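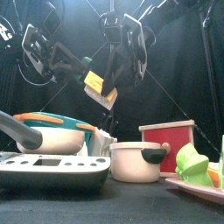
Ticket 3226
Product: Umosard play kitchen, second-hand
Opened by: Fadwa Morsy, Firncombe Toy Library
Assigned to: Kobe Van den Broek, Illix parts desk
Subject: Stove top is more hole than stove
Status: Closed, sort of

Fadwa Morsy, Mon 19 January
Hello. We lend out toys, and one of the things we lend out is your Umosard kitchen. The stove has a flat white top on a black base, and the white part has a rectangular opening in it plus a number of small round holes. I had always taken this for style. A four-year-old has now posted a plastic egg, two peas and most of a library card through the opening and would like to know when they will be cooked.

Is there supposed to be something covering it? I have no instructions. The set came to us in October in a banana box.

Kobe Van den Broek
Hi Fadwa, thanks for contacting Illix. Have you tried pressing the burner plate firmly until it clicks?

Fadwa Morsy
I would love to press the burner plate firmly. Please tell me where I can get one.

Kobe Van den Broek
Sorry, I sent the standard first reply. The rectangular opening takes a drop-in plate, part 271. The small round holes along the edge are for the knobs. If you have neither, the stove is missing both. Could you say which other pieces you have, so I can tell which version it is? The early one and the later one take different plates, and the wrong one rattles.
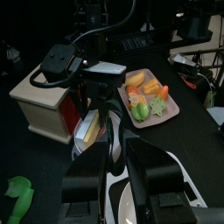 Knowing the version would be a fine thing, and I've spent a lunch break trying to work it out. The pieces have come to us from several families and I suspect at least two kitchens have been married without anyone's consent. What I can vouch for is that the bowls are no help. The white round one, when it's up on the white top, sits just left of the rectangular cut-out as if it had been measured for the spot, which made me think it was the cover. I tried it. It goes over the opening but slides off if you breathe, so there's your first failed fix for the log. The white dish with the thin reddish rim lives down on the table and mostly holds the sponge, propped up on a tilt like somebody reading in the bath. There's a pink tray too, with raised edges, and I tried that next. Far too grand for the job. It hides half the stove and the children call it the lid of the house.

Also present: one white saucepan with a long grey handle, and a teal bowl with two orange handles.

Fadwa

Kobe Van den Broek
Thank you, very thorough. A saucepan with a grey handle points to the later version, but the teal bowl isn't one of ours as far as I can see. I have passed this to Gijs Maes, who looks after the old parts list.

Gijs Maes
Later version. Plate is part 271, knobs come as a bag, part 538. The teal bowl could be from Vrabec, who sold something similar. I wouldn't send it home, it sounds settled.

Please check the opening before ordering. Turn the stove over and look for two small ledges inside the base. With ledges, 271 drops straight in. With no ledges, it will drop straight in and keep going.

Fadwa Morsy
Turned it over. Ledges found, both sides. Also found: the egg, one pea, the library card and a hair clip. The second pea remains at large.

Ok-hee Ryu from our Saturday crew would like it noted that she told me to turn it over on the first day. Noted.
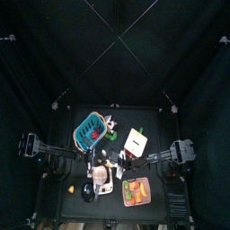 One more thing while I had everything out. The toaster has a slot that is just the right width for a library card, so can you please confirm it opens from underneath? Ours is white and boxy with a red edge at the bottom, and I can't find a catch. I'd rather ask now than raise a second ticket with a child waiting on it.

Kobe Van den Broek
The toaster in our parts list doesn't open. Shake it upside down over a towel. Sorry, that's also the official advice.

271 and 538 went out this morning, no charge on the knobs. Please don't glue the plate in, you will want to get underneath it again.

Fadwa Morsy
Parcel arrived. Plate fits, no rattle, pressed firmly until it clicked, so Kobe's first reply was right after all and only a bit ahead of its time. The knobs went in after some swearing in the storeroom. Two of the bag are left over and I've taped them inside the base, which somebody will curse me for.

The saucepan still sticks out past the side of the stove by its handle and gets knocked by every passing elbow. I gather there's no part number for elbows.

Kobe Van den Broek
Turning the handle towards the back helps. Closing as solved.

Milan Coppens, Illix support
Reopened for one minute to correct the version on record from early to later. Closed again.

Fadwa Morsy
Pea was in the toaster.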